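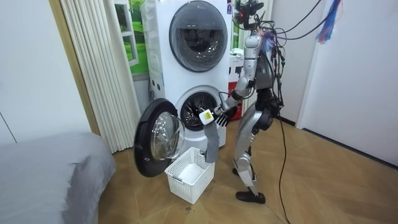
Laundry unloading: arm stops short of the drum on my home humanoid

Posted by Plavow

Has anyone gotten a humanoid to empty a front loader at home? Mine pulls out gray stuff pretty well – I cheered the first time! – but small things at the back of the lower drum are out of reach. The arm is 878 mm fully stretched by my tape. Move the feet closer, or bend more at the hips?

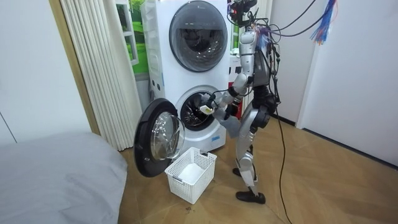 2 replies

Flallgate
Love this build! Feet first. I'd bring the stance in 4 cm at a time and rerun the same grab. Watch the basket, it sits right where a toe wants to go. Then add hip bend slowly, and tie that floor cable off behind the heel before you do. My logs went from 1000 lines of balance warnings to almost none after I fixed my cable. Also slow the wrist down near the rubber gasket, mine used to snag on it all the time.

Vidal
hips. mine bends a lot and its fine – spin the drum a bit too so stuff falls forward, so fun to watch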